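Lirnon Orham table review: a big white surface I would buy again

I've been through a lot of tables. Folding ones that bowed, a hand-me-down dining table with a leaf that never sat flush, a pair of desks pushed together with a gap that swallowed pens. So when we needed one large surface for the main room at our Dorirdale place, I spent far too many evenings reading reviews, and I ended up with the Orham from Lirnon in the largest size, in white. I love it! I'll try to be fair about the bits I don't love, and there are a few.

I paid $161 for it on sale. The regular price is higher and goes up and down a lot, so if you're not in a hurry, put it in your cart and wait. Shipping was included, to the door but not through the door. Keep that in mind if you have stairs.

Putting it together

It came in 2 boxes, one with the top and one with the legs and hardware, and of course the legs arrived first and sat in the hallway for a while. Once both were here, assembly took us 40 minutes, and a good part of that was clearing the floor so we could lay the top face down. The bolts are all the same length (thank you, Lirnon), the holes lined up on the first try, and the wrench in the bag is good enough that I didn't go looking for my own.

Do get a second person for turning it over. The top is awkward more than it is heavy, and the corners are what you'll ding if it gets away from you. Ours has one tiny mark from that exact moment. I know where it is and now so do you.

The leveling feet are small plastic discs that screw in and out by hand. Our floor dips toward one wall, so one foot is out almost as far as it goes, and the table has stayed steady. I lean on it with both elbows all the time and it doesn't rock.

The surface

This is the reason to buy it. It's a plain, even white from edge to edge, with no grain pattern and no seam down the middle, and there's so much of it. I like being able to see what I have. Small dark things like screws and rubber bands show up right away, and so do bright little plastic toy pieces, and those used to vanish on our old brown table until someone stepped on one.

It also makes the room feel lighter. We have white walls and a big whiteboard, and I worried that a white table would be too much of the same, but it bounces the daylight around in a way I really enjoy. Around four in the afternoon I can still work without switching anything on.

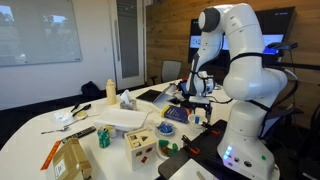
Page last changed: April

The size means a day's worth of stuff can be out without anyone having to move anyone else's. Laptop and tablet toward the back, a tray, the tissue box, a water bottle, the TV remote, a wooden spoon and a spatula off to one side, plus the wooden shape-sorter cube and a plate of toy pieces and a couple of bowls with blue things in them. On our old table that would have been three layers deep. On the Orham I can still see white between things and put down a book.

The edge deserves a mention too. It's straight and there's enough of a lip that a clamp gets a proper bite, and I haven't had one slide. If you use clamps often, put a scrap of cardboard under the jaw, as you would with any table you'd like to keep nice.

Cleaning

So far so good. Crumbs and pencil come off with a damp cloth. Coffee comes off too, even when I found the ring the next morning. Dry-erase marker took a little rubbing and some dish soap. The one thing that beat me was a purple stamp pad that landed face down and stayed there over lunch. It left a faint blush that has faded a lot but is still there if you get your eye down near the surface. I tried the Lamrani surface cleaner that people keep recommending in the comments on these tables, and it helped a bit, though no more than soap had. Save your money there.

I can't tell you how it handles a hot pan. Lirnon's leaflet says to use a trivet, so I use a trivet.

Weight

The leaflet gives a limit of 100 pounds, spread evenly. I haven't tested that to the last pound and don't plan to, but I've had it loaded up with boxes of books while we painted a closet, and I couldn't see any sag when I crouched down and looked along the edge. Don't sit on it. I know, everyone does.

What I'd change

There's no way to manage cables. No tray underneath, no hole in the top, no clips in the bag. With a laptop charger and anything else plugged in, you have cords trailing over the side. I bought a pack of stick-on hooks and ran them along the underside, which took five minutes, but it would have been nice to have something included.

White shows everything. I count this as a plus because I want to see the jam, but if you'd prefer a table that hides a week of not wiping, look at the oak color or the dark gray.

The corners are squarer than they look in the store pictures. They aren't sharp, but I've met one with my hip twice. If you have a toddler at corner height, get the soft stick-on guards.

And it really is large. I measured, I put tape on the floor, I was sure, and it still surprised me when it was standing there. Leave room to pull out a chair and walk behind it.

Who it's for

Anyone who needs one generous surface for a mix of things and doesn't want to fuss over it. Craft people, homework households, shared rooms where several projects are always going at once. If you want a dining table for guests, I think the look is a little plain for that, although a cloth would fix it.

Mine gets used from breakfast on, every single day, and I've started looking at the smaller Orham for the room upstairs. The legs are the same on both sizes, so I already have the right wrench.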